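Skurstead Youth Flag Football: Questions We Get Every Season

Who can play?

Anyone from first grade through eighth grade. Kids don't need to have played before, and every year plenty of them have never held a football. If your child can run in more or less one direction, we'd love to have them!

When does the season start?

First practices are in July, with games on Saturday mornings after that. Each team plays 12 games, and then everybody goes to the end-of-season tournament at Texier Field, which is easily my favorite day of the whole year. Every team gets in, whatever its record.

How big is the league now?

We had 244 players last season, our most ever. The games are six on six, so nobody spends a whole morning standing on the sideline. Coaches have to play every kid at least half of each game, and most of them do better than that.

Is there any tackling?

No. Players wear a belt with two flags, and the play is over when a flag comes off. Blocking with the hands isn't allowed either. Shirts must be tucked in so the flags can be reached, and the refs will stop and wait while your kid tucks.

What do we need to bring?

A mouthguard, a water bottle and shorts without pockets (fingers get caught in pockets, and it hurts). Rubber cleats are fine, metal ones aren't. We hand out the jersey and the flag belt at the first practice. The jersey is yours to keep, but please give the belt back.
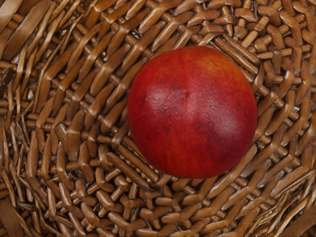
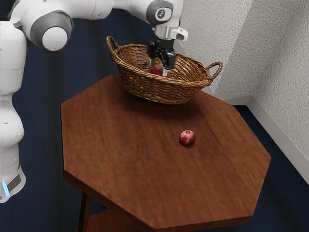

Can my child be on the same team as a friend?

You can ask for one friend on the sign-up form, and both families need to put down the other's name. We can't promise more than that. Carpool requests go in the same box.

My daughter wants to play quarterback. How does that work?

Great, tell her coach! In the first and second grade group everybody takes a turn. From third grade up the coach decides, but every player who wants to throw gets snaps in practice. Impi Juntunen also runs a passing clinic at the Akine Street gym before the season, and it's open to all grades. Bring a ball if you have one. She's terrific with kids who think they can't throw a spiral.

What happens if it rains?

We play in rain! We don't play in lightning. Check the message line by 7 a.m. on game day. If the Sastham fields are closed, we try to move to Texier, so please look before you drive.

Where did the fundraiser money go?

The spring raffle brought in $2,785, which is fantastic. It paid for new belts and footballs in the small size, and the rest went into the fee assistance fund. If the fee is a problem for your family, check the box on the form and we'll work it out with you privately.

Can I help coach?

Yes, please. You'll need a background check and one evening of training.

Page updated 5/27/18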